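Flomora

Planning and budget notes for a kitchen manipulation cell, with sample frames

Version 3
Last updated: Dec 12, 2021

What's in this repo

Flomora is the shopping list we wish we'd had when we started on kitchen robots. It covers the parts, the space, the order you buy things in, and the small stuff that eats a budget while you're busy comparing arms. It comes with a small set of sample frames so you can see what the parts look like once they share a room with cabinets and a fridge.

We love this kind of setup. A real drawer with a real handle teaches you more about reach in one afternoon than a week of drawings, and it's a lot of fun to work with!

Folders

budget/ – the planning sheets, one per stage
layout/ – floor sketches and reach notes
frames/ – sample frames in PNG
checklists/ – ordering, delivery, first power-on
tools/ – the Ollix script that turns a parts file into a budget sheet

Who it's for

Labs, classes and small teams who want to put an arm next to ordinary kitchen furniture and need to ask someone for money first. You don't need to know how to program a robot to use the sheets. You do need a tape measure.

How the budget is split

Every line in a sheet belongs to one of these groups:

arm – the arm, its controller and the vendor's mounting hardware
hand – gripper, fingers, printed brackets, spare fingers
sensing – depth cameras, wrist cameras, stands, rails, clamps
compute – workstation, laptop, headset if you use one for teleoperation
furniture – cabinets, counter, drawers, appliances
props – toys, trays, bins, anything the gripper picks up
cabling – power, data, strain relief, straps, extension cords
spare – money with no name on it yet

Please keep cabling as its own group. Ours used to be hidden inside sensing and it made both numbers useless. Every camera you add needs a data run, and anything mounted past the wrist needs a cable with enough slack for the full range of motion. Buy straps by the bag.

Furniture is where you can save. Flat-pack cabinets and a used fridge are fine, as long as the drawer runs smoothly and the handle is one your gripper can get hold of. Take a spare pair of gripper fingers to the store if they'll let you in with them.

Props are cheap and wonderful. Toy food is light, comes in strong colors and survives being dropped. We set aside 64 dollars for it in the starter sheet, and that buys more fake vegetables than one drawer can hold.

Sample frames

All four come from the same session, with toy food out and the arms set up. 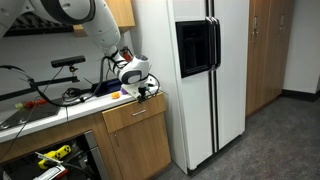
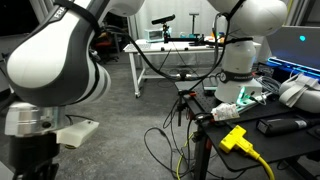
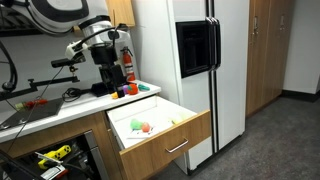
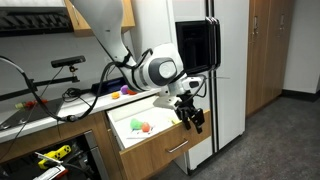 Frames 1–4. Kitchen side in 1, 3 and 4 (drawer open in 3 and 4); black work table with the second arm in 2.

What to look at when you plan

Wall mounting. A rail above the counter keeps a depth sensor off the work surface, and in frames 1 and 4 you can see how much counter that leaves free. Price the rail, the brackets and the wall anchors together.

Drawer clearance. Measure with the drawer all the way out. Frame 4 is the one to show anyone who thinks the closed footprint is enough.

Table top. A grid of mounting holes, like the one in frame 2, is worth paying for. You will move things. You will then move them back.

Power. Count outlets before you order, then add the chargers, the laptop and whatever gets plugged in on demo day. A yellow cord shows up nicely against a dark table.

Order of buying

1. Measure the room and check the floor loading.
2. Order the arm. It has the longest lead time by far.
3. Get the furniture in while you wait.
4. Mount rails and sensors.
5. Buy props.
6. Spend the spare line, because by now you know what it's for.

If your fiscal year closes before the arm can ship, ask the vendor about a split invoice early. We asked in February and were glad we did.

Sheet formats

Each sheet is a plain CSV with these columns: group, item, qty, unit_price, vendor, lead_time_days, stage, notes. Prices are in US dollars before tax and shipping. The Kun template is for a one-arm cell and the Tiltow template is for two arms sharing a room. Tiltow has a 1,000 dollar default in the spare line and Kun has 900. Change both to suit you.

Known gaps

No prices for service contracts.
No guidance on fire safety or building rules – ask your own facilities office.
The two-arm layout assumes one operator station.
The frames are samples for planning and carry no labels, so they won't do for training.

Contributing

Quotes go stale fast, so pull requests with fresh lead times are very welcome. Please strip names and account numbers first. If you've built a cell in an odd-shaped room, send a floor sketch for layout/ – we'd really like to see it!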